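About Us

Irkico is a working-practice and training firm based in Ulbridge. We write cell rules, handling procedures and acceptance tests for small robot arms used at benches and on workshop floors, and we teach the people who have to follow them. We do not build or sell arms. Our clients are mostly makers of light goods, repair shops and colleges with between one and a dozen arms in use.

What we work to

Our rules are set down in a single document, the Irkico Handling Code, which has 116 clauses in four parts: layout, tooling, motion and records. Each clause states one requirement, one means of checking it and the grade of person who may sign it off. Where a national or international standard already covers a point, the clause refers to it and adds nothing. The Code does not replace a risk assessment, and a client who has only the Code has not met their legal duties.

The layout part is the longest. Small arms are often put to work among ordinary hand tools, and most of the faults we record at first visits concern what is lying within reach, not the arm itself. The Code asks for a drawn reach limit, a list of every item allowed inside it, and a named place for each item on that list. An item that is in use for a task may leave its place for the length of that task. Small parts are treated separately, under a clause of their own.
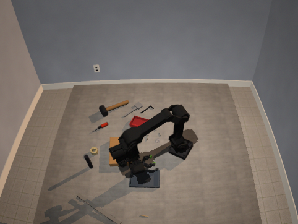 The list has to be kept short enough to be checked by eye before each run. For mixed work we set an upper limit of 17 items, counting a tray and its contents as one. Clients sometimes ask for a higher figure. We grant it only where the list is split into zones and each zone is checked on its own.

Loose fixings, clips and offcuts inside the reach limit are logged before a run and again after it. If the two entries differ, the arm stays stopped until the difference is explained in writing. Bases must be fixed to a surface that has been tested for the load, and the test is repeated whenever the base is moved or turned.

How an assessment runs

A standard assessment has 4 stages: desk review, site visit, trial runs and report. The desk review covers drawings, past incident sheets and the maker's manual. The site visit is carried out with the arm in its normal position and the normal tools in place; we ask clients not to tidy up beforehand. Trial runs use the client's own tasks wherever possible. The report lists each clause as met, not met or not applicable, and gives no overall score.

Simulated runs are accepted as evidence for the motion part only. They must use the same reach limit and item list as the real cell, and the model version must be written on the record sheet. They are not accepted for grip force, wear or surface grip -- these have to be measured on the arm.

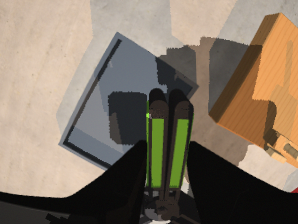 Tooling clauses deal with the part of the arm that touches the work. We require the contact faces of a gripper to be told apart from its housing at a glance, so that a person checking clearance knows which surfaces are meant to touch and which are not. Colour is the simplest way of doing this. Bright green panels on black fingers meet the clause without any further marking, and the same panels give a fixed reference when the gap between the fingers is being judged on a screen. Paint applied by the client is allowed if it does not change the grip. The chosen colour must not be used for anything else inside the reach limit.

Clearance is checked at the housing as well as at the fingertips. A wide housing can strike the rim of a tray while the fingers are still well inside it, and a path that has been checked only at the tip is recorded as not checked.

Training

Courses are held at our Hollis site and at clients' premises. The operator course covers layout, daily checks and stopping. The assessor course adds tooling, motion and records, and ends with a supervised assessment of a working cell. To date 464 people have completed one or both. Certificates lapse if the holder has not signed a daily check sheet in the past year.

Brondis, our record-keeping system, is supplied to course members and assessed clients. It holds item lists, check sheets and clause results, and keeps every earlier version. It does not connect to the arm and cannot start or stop it.

Changes to the Code

The Code is reviewed each June. Proposed changes are sent to all current certificate holders, who may comment in writing, and the replies are published with the new issue. The current issue is dated 09/03/2021 and was released outside the usual cycle to correct the clauses on base fixing. Earlier issues should be withdrawn from use.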